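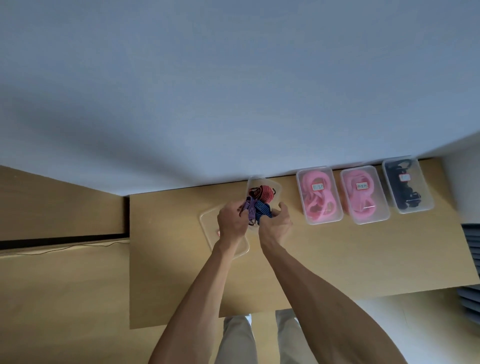
Replay review should have ended the arguments, according to Morag Semple, and in her view it has only moved them from the field to the monitor.

The Flunville league adopted video review in September and used it 99 times over the season. Officials reversed the original call in 75 of those cases. Coaches welcomed the reversals. They were less pleased with the waiting.

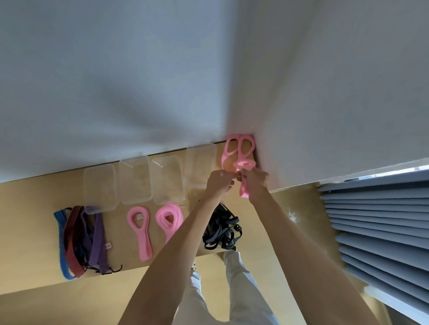 Clear containers lined up along the wall.

The dispute came to a head in the final between Utwood and Juntunen, played before 623 spectators. A late touchdown was taken off the board after a long review, and Utwood lost by 2 points. The league has declined to release the audio from the booth.

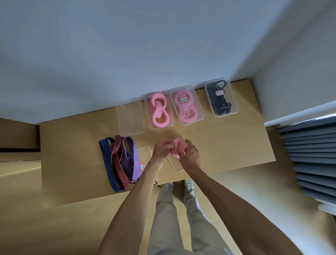

It has agreed, however, to let Liesl Zürcher examine the rule before the next season. Her draft would limit each review to one angle of appeal - possession, boundary or clock - and require the referee to explain the ruling over the loudspeaker. Brillinen has already said it will vote in favor. Juntunen has not replied.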